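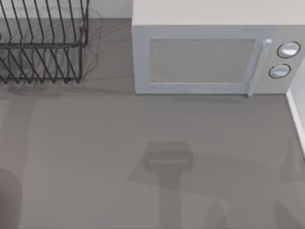
*White microwave, black dish rack, grey worktop (render).*

## Handling a threatening post on a small forum

I've been running the Skororberg town forum for a while now, with 700 members and two moderators (me and Noémie Carrier), and last December we had our first properly nasty post. I made a right mess of it! So I've written up what we do now, in the order we do it.

**1. Save it first.** Before you touch anything, take a screenshot with the username, the time and the web address showing. I deleted ours straight away in a panic, and then spent an evening trying to get it back out of a backup.

**2. Hide it, don't delete it.** On Ratora, which is what we use, open the post menu and pick "Hide from members". The text stays in the mod area where you can still read it. If your software only has delete, copy the whole post into a private thread before you press the button.

**3. Suspend the account.** Suspend, mind, and leave the ban decision for tomorrow. Don't get into a back-and-forth by private message either (I did, it went on until midnight and made everything worse).

**4. Report it.** If somebody could be in danger right now, ring the emergency number, and do that before you bother with any of the tidying up. For anything else that reads as a threat against a person, use the local police's non-emergency contact and tell them you've kept a copy. Let the person it was aimed at know as well. Josée Boychuk only heard about ours from a neighbour, and I still feel bad about that.

**5. Post a short notice.** Keep it under 200 words, pin it and lock the replies. Ours now says:

> A post was removed today because it broke our rule on threats. The account is suspended and we have passed the details on. Please don't repost screenshots. If you're worried, message a moderator.

Leave out the username and don't guess at motives.

**6. Write it down.** We keep a plain log with the date, what was posted, who did what and when. Next time you'll want it, especially if the member appeals and you're trying to remember which of you pressed suspend.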